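Accueil > Espace presse > Communiqués > Robotique de service

Dernière mise à jour : février, 9 h 40

VEDMONT PUBLIE LE BILAN DE SES ESSAIS DE ROBOTS EN BOUTIQUE ET À LA MAISON : LE SOL VA BIEN, LES CHAUSSETTES MOINS

Vedmont, bureau d'essais indépendant pour la robotique de service, rend publics les résultats de sa campagne « Corvées », consacrée à une question que les salons professionnels règlent chaque année en une démonstration de quatre minutes sous projecteurs : une machine peut-elle se charger du ménage d'un logement ou de la tenue d'une petite surface de vente ? La réponse de Vedmont tient en 1427 tentatives, toutes chronométrées, et elle risque de décevoir ceux qui avaient déjà revendu leur balai.

Sur ces 1427 tentatives, 1214 ont été menées jusqu'à leur terme. Le chiffre est flatteur et nos partenaires nous ont vivement encouragés à le mettre dans le titre. Nous avons préféré le placer au deuxième paragraphe, accompagné de sa notice. « Menée jusqu'à son terme » signifie que la machine a elle-même déclaré la tâche finie. Un plan de travail peut donc avoir été déclaré propre avec, en son milieu, une flaque de café dont le robot avait fait soigneusement le tour. Le protocole initial n'avait pas prévu ce genre d'optimisme. La version révisée prévoit une inspection humaine, ce qui fait baisser le moral des équipes techniques et monter celui des inspecteurs.

Six familles de corvées

La campagne a porté sur six familles de travaux : aspirer et laver les sols, ranger des objets épars, plier du linge, vider un lave-vaisselle, réassortir un rayon et nettoyer des vitrines, dedans comme dehors. Les essais domestiques se sont déroulés dans l'appartement témoin de Millwood, meublé par des gens à qui l'on avait seulement demandé d'y vivre normalement pendant un mois. Ils ont pris la consigne au sérieux. Les essais en magasin ont eu lieu dans l'échoppe pilote aménagée sur le même site, qui vend de la papeterie, du thé et, depuis une erreur de commande, beaucoup de ficelle.

Deux plateformes étaient engagées. Grerurix a fourni une base mobile à un bras, conçue pour les commerces. Ngata a confié une machine à deux bras destinée aux particuliers, dont la brochure promet de « rendre les soirées à ceux qui les ont perdues ». Chaque constructeur a pu relire les résultats avant publication et a fait usage de ce droit avec entrain.

Les sols ne surprendront personne. Les deux plateformes aspirent correctement, contournent les pieds de chaise et retrouvent leur base. Elles peinent encore sur les franges de tapis, que l'une d'elles persiste à traiter comme un adversaire.

Le réassort donne des résultats honorables tant que les produits sont des boîtes. La plateforme Grerurix range des paquets de thé avec une régularité que le personnel du site a jugée un peu vexante. Devant un sachet souple, elle hésite, pince, repose, recommence, puis signale poliment un « article non conforme ». La ficelle a été déclarée non conforme dans son intégralité.

Le pliage du linge reste une discipline contemplative. La machine de Ngata plie une serviette de façon convaincante et un tee-shirt de façon défendable. Pour le drap-housse, elle demande de l'aide, réaction que le comité de lecture a trouvée tout à fait humaine. Quant aux chaussettes, elle les apparie par couleur avec assurance, et considère que le bleu marine et le noir forment un beau mariage.

Le lave-vaisselle se vide lentement, presque sans casse. Le rangement d'objets épars, en revanche, soulève un problème que la mécanique ne résoudra pas seule : savoir où vont les choses. Posée devant un trousseau de clés, un tournevis et une moitié de citron, la machine a proposé trois fois le tiroir à couverts. Interrogés séparément, les habitants du logement témoin n'étaient pas d'accord entre eux non plus.

Les vitrines, ou l'art de ne pas croire ce que l'on voit

Le nettoyage des vitrines est la tâche que les commerçants consultés réclament en premier, et celle où les écarts entre la démonstration et le trottoir sont les plus grands. Une vitre propre est à peu près invisible pour un capteur. Une vitre sale l'est un peu moins, ce qui incite la machine à préférer les vitres sales. Les reflets compliquent encore l'affaire : un immeuble qui se reflète dans un panneau ressemble beaucoup à un immeuble, et un robot prudent n'approche pas une raclette d'un immeuble.

Pour préparer les essais en extérieur, Vedmont s'appuie donc sur des environnements simulés, dans lesquels on peut faire varier la lumière, l'ombre portée et la texture du sol sans attendre le bon nuage. On y règle volontairement les conditions les plus ingrates : deux parois vitrées qui se rejoignent en angle, presque noires, un muret bas à leur pied, des dalles granuleuses à moitié dans l'ombre et à moitié en plein soleil. Un laveur de carreaux expérimenté regarderait un tel coin une seconde et poserait son seau. Une machine doit d'abord établir où finit le sol, où commence le verre, et si le ciel bleu sombre qu'elle aperçoit dans la vitre est une chose à frotter.
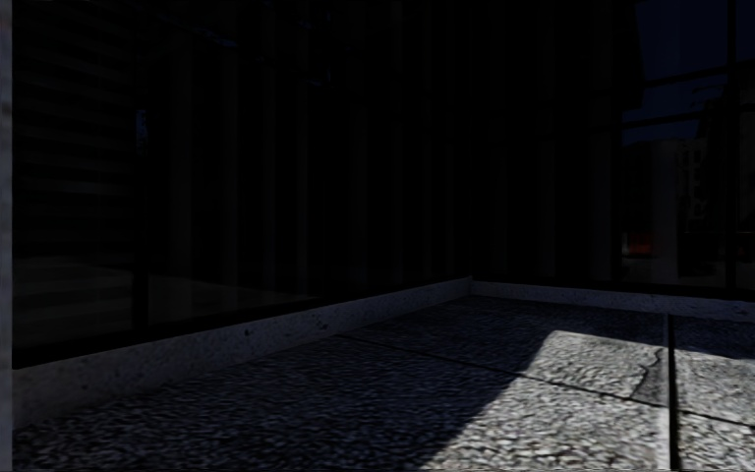 La difficulté suivante est celle du joint entre les dalles. Pour un piéton, c'est un détail. Pour une base à roulettes qui transporte de l'eau, c'est une décision. Lors des essais, la plateforme Grerurix a franchi les joints étroits sans ralentir et s'est arrêtée devant plusieurs lignes d'ombre, qu'elle avait prises pour des marches. L'arrêt est le comportement souhaité en cas de doute. Le doute, pour l'instant, occupe une bonne partie de la matinée.

Lorsqu'elle atteint enfin la vitre, la machine nettoie bien. Le résultat est régulier au centre et plus discutable dans les angles, là où se rejoignent les panneaux. Il faut alors compter quelque 2 passages humains par vitrine pour reprendre les coins, un service que le personnel de l'échoppe assure avec une bonne humeur légèrement appuyée.

Alors, peut-on ranger le balai ?

Vedmont recommande de le garder à portée de main. Les plateformes évaluées rendent un service réel sur les surfaces planes, avec des objets rigides et sous un éclairage raisonnable. Elles exigent en échange que quelqu'un dégage le passage, remplisse le réservoir, réponde aux notifications et retire la ficelle des roues. Pour un commerce ouvert toute la journée, le calcul peut devenir intéressant. Pour un foyer avec enfants, chat ou opinions divergentes sur le tiroir à couverts, il l'est moins.

Grerurix annonce une mise à jour de sa détection des ombres. Ngata travaille sur le bleu marine. Les deux constructeurs ont confirmé leur participation à la prochaine campagne, qui ajoutera deux épreuves demandées par les commerçants : sortir les poubelles et décoller une étiquette de prix sans laisser de colle. Les équipes de Vedmont ont essayé la seconde à la main, par acquit de conscience, et n'ont pas souhaité communiquer leurs temps.

Le rapport complet, les grilles de notation et le protocole révisé sont disponibles sur demande auprès du service de presse. Des visites du site de Millwood peuvent être organisées pour les journalistes, chaussures propres appréciées : le sol vient d'être fait.

À propos de Vedmont

Vedmont évalue des machines de service pour le compte de commerçants, de bailleurs et de fabricants. Ses essais sont conduits dans des lieux meublés et occupés, selon des protocoles publiés avant chaque campagne. Vedmont ne vend pas de robots et possède trois aspirateurs, tous à fil.

Ce site utilise des cookies pour mesurer son audience. Vous pouvez les accepter, les refuser ou modifier vos préférences à tout moment.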